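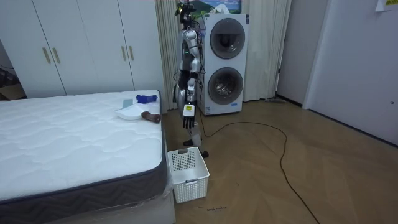 Progress report to the Rolum fund, 2022-03-18
Prepared by Yamila Garrido, Prustel

Work in the Prudisthorpe bedroom continued through the period. The humanoid completed 60 of 100 tidying trials without help from an operator. Small items left on the mattress remain the main source of failed grasps. Laundry trials have not met the January target, and unattended household use is not yet realistic. Phong Hứa will submit revised hand settings before the next 200 trials are scheduled.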